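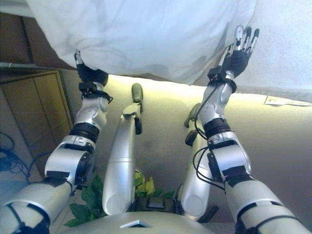
旧床单退出客用以后，还能不能继续使用？

多数可以。边缘磨损、中部完好的，可改小后转作枕套或婴儿床单；整体变薄的，裁成擦拭布；只有霉变或受化学品污染的，才需按废弃物处理。

以上答复由普罗利（Prorley）纺织品再利用中心负责人艾耶鲁萨莱姆·库姆萨（Eyerusalem Kumsa）给出。她在今年三月接受本刊采访时表示，这是中心接到最多的咨询，提问者既有旅馆和疗养机构，也有普通家庭。“大家问得很简单，我们也尽量答得简单。但要把一条床单从客房里撤下来，再让它到另一个地方去用，中间的环节相当多。”

普罗利中心面向中小型住宿机构、养老机构和寄宿学校，接收退役的床单、被套、枕套和毛巾，经检验、分级、洗涤、改制后重新投入使用。目前与中心签有长期协议的单位共14家，每月送达的床单平均为3,000条。库姆萨介绍，这一数字在旺季结束后会明显上升，原因是旅馆习惯在淡季集中更换布草。

分级由兰杜安·努奇（Lamduan Nuchit）主管。她此前在洗涤行业工作多年，对面料的判断主要依靠手感和透光检查。她说，机构送来的清单往往只写“旧床单”三个字，面料成分、使用年限、洗涤次数一概没有，收件人员只能从布料本身去推断。“我们最希望看到的是洗标还在。很多单位嫌洗标碍事，新床单一到就剪掉了，剪的时候省事，几年以后谁也说不清那是纯棉还是涤棉。”

努奇解释，纯棉与涤棉混纺的去向并不相同。纯棉吸水性好，即使变薄，裁成擦拭布后仍然好用；混纺面料耐磨、易干，但吸水性较差，做擦拭布并不理想，更适合改成防尘罩、收纳袋或衬里。如果两者混在一起处理，最后得到的擦拭布质量参差不齐，使用单位很快就会提出意见。中心曾因此退换过一整批成品，此后规定，凡成分不明的床单，一律先剪取小样做检测，再决定归入哪一类。

分级标准现分四级。一级为无破损、无明显色差，洗涤后可按原用途转给需要的机构；二级为局部磨损或有小面积污渍，需改小尺寸；三级为整体变薄，用于裁制擦拭布；四级为不宜再接触人体的，交由纤维回收企业处理。努奇承认，一级与二级之间的界限最难把握。“同样一处发黄，有的单位觉得完全可以接受，有的单位一条都不要。我们后来不再替对方做决定，把样品寄过去，由他们书面确认。”

洗涤环节是外界关注较多的部分。中心的洗涤由合作企业普利姆（Plimum）承担，双方在协议中对水温、洗剂用量和漂洗次数均有约定。普利姆的工艺负责人梅斯芬·蒂拉洪（Mesfin Tilahun）在电话采访中说，旧床单的洗法与新床单应有区别，许多机构在这一点上投入过度。“棉纤维老化之后，强度已经下降，再用高浓度的含氯漂白剂，表面是白了，寿命也到头了。我们更愿意用含氧漂白剂，时间放长一些，温度控制得稳一些。”

他特别提到烘干。床单烘得过干，纤维会发脆，折痕处最先开裂；烘得不够就叠放入库，又容易产生异味甚至霉斑。他建议，条件有限的单位可在烘至稍带潮气时取出，展开晾挂一段时间再折叠。晾挂时不要把整条床单的重量集中在一根细绳上，最好使用较粗的横杆，并每隔一段时间调换受力的位置。对于家庭用户，他的建议更为具体：床单与带拉链、搭扣的衣物分开洗，洗衣机内胆装到三分之二即可，洗完尽快取出。

谈到消毒，蒂拉洪的态度较为谨慎。他表示，医疗机构使用过的床品不在中心接收范围之内，这类织物有专门的管理规定，不应与旅馆、学校的床品混流。养老机构送来的床品则单独装袋、单独登记、单独洗涤，各批次之间对设备进行清洁。“这一条增加了成本，送洗的单位有时会问能不能合并。我们的答复一直是不能。”

改制由缝纫工作室负责，主管蒂鲁沃克·卡萨（Tiruwork Kassa）带领的团队每周工作五天，星期六只接待预约的取件单位。记者到访时，卡萨正在核对一批寄宿学校的订单，内容是125条单人床单，全部由双人床单改制。她介绍，双人床单中部磨损最为集中，通常的做法是沿中线剪开，把两侧较新的布边拼到中间，再重新收边。这种做法在许多家庭里早已有之，老一辈称为“翻边”，缺点是床单中央会多出一道接缝。

“接缝要压平，要用包缝，不能留毛边，否则睡在上面会不舒服。”卡萨说。学校方面起初对接缝有顾虑，工作室先做了几条样品供试用，收到的反馈是接缝位置可以接受，但缝线颜色要与面料一致。此后工作室按批次配线，米白、本白和漂白分别使用不同的线轴。她认为，这类细节在报价单上看不出来，却直接关系到对方是否愿意再次下单。

关于改制成本，卡萨并不回避。她表示，改一条床单的人工费用，有时与采购一条低价新床单相差无几，若单从价格比较，改制并不占优势。选择改制的单位，有的是因为原有面料品质较高，重新购置同等品质的产品花费较大；有的则是出于自身的减废目标。对于原本就是低价薄型面料的床单，工作室一般建议直接裁作擦拭布，不再投入缝制工时。

裁剪余料同样需要去处。较长的布条由中心编成捆扎绳，自用于打包；较碎的部分装袋后交给名为加普（Gape）的社区手工坊，用作坐垫和靠枕的填充物。加普手工坊对余料的要求是干净、干燥、无金属件，颜色不限。卡萨说，最初装袋时曾混入纽扣和断针，对方提出后，工作室在裁剪台出口增设了磁性检查板，断针另设专用盒收集，每日下班前清点。

库姆萨在谈及管理时，把更多时间用在了登记制度上。中心目前使用一套名为提迪克（Tidik）的台账系统，每批来件从签收起便有编号，分级结果、洗涤日期、改制数量和最终去向均按编号记录。上一季度，中心共登记314个批次。她说，台账的首要用途是向送件单位反馈。“他们把东西交给我们，有权知道最后去了哪里。过去我们只能回一封感谢信，现在可以附上一张明细表。”

明细表带来的变化超出她的预期。有旅馆在连续收到几份明细后发现，自家床单进入三级的比例长期偏高，随后检查了内部洗涤流程，调低了漂白剂用量，并把原先固定使用的几套床品改为轮换使用。库姆萨认为，床单的寿命在很大程度上取决于日常使用和轮换方式。同一间客房若始终使用上层货架的几条床单，下层的长期不动，结果是上层的很快磨损，下层的则因久存而发黄。她建议各单位采用先进先出的存放方法，新洗好的放在底部，取用时从顶部拿取。

入库存放也有一些常见的误区。努奇补充说，不少单位习惯用塑料袋把备用床单密封起来，认为这样防尘，但只要床单仍带潮气，密封反而容易起霉。她推荐使用透气的棉布袋，或者直接用一条旧床单包裹，存放在离地、离墙的货架上，并在袋外注明尺寸与入库月份。樟脑制品不建议与白色床单直接接触，以免留下黄渍。

对于家庭送件，中心目前设有固定的接收时段，要求事先清洗、晾干、对折，并注明是否有宠物接触。莱姆莱姆·丁萨（Lemlem Dinsa）负责接收窗口和对外答复。她说，家庭送来的床单数量不多，但花色和尺寸差异极大，难以按批次改制，多数进入擦拭布一类。也有居民希望把有纪念意义的床单改成其他物品取回，中心暂不提供此项服务，但会告知可以联系的裁缝。

丁萨同时提醒，床笠与平铺床单应分开送交。床笠四角带有松紧带，裁剪前须逐一拆除，耗时较长；松紧带老化后会析出粘性物质，与其他床品叠放时可能造成污染。羽绒被、棉胎、电热毯和床垫均不在接收范围内。窗口每周都会遇到将整床铺盖一并送来的情况，工作人员只能请送件人当场分拣，超出范围的部分由其带回。

在如何判断家中床单应否更换的问题上，丁萨给出的方法是对光检查：把床单提起，面向窗户，若中部透光明显多于四周，说明该处已经变薄，可考虑改小或裁剪。若仅是颜色发暗而厚薄均匀，则可先调整洗涤方法，不必急于淘汰。污渍方面，汗渍与油渍应在洗涤前局部处理，血渍须用冷水，遇热之后很难去除。

谈到下一步安排，库姆萨表示，中心计划把接收范围扩大到餐厅桌布和台布，目前正与普利姆商议蜡渍和油渍的处理办法，收费标准尚未确定。另一项正在讨论的工作是编制一份供采购人员使用的说明，内容包括如何在合同中要求保留洗标、如何选择便于日后改制的面料和尺寸。努奇已完成其中关于面料的部分，卡萨负责的缝制部分仍在修改。

“采购时多问一句成分和织法，几年以后我们就能少剪一块小样。”库姆萨说。说明定稿后，将首先发送给已签约的各家单位征求意见，家庭用户可在接收窗口索取简版。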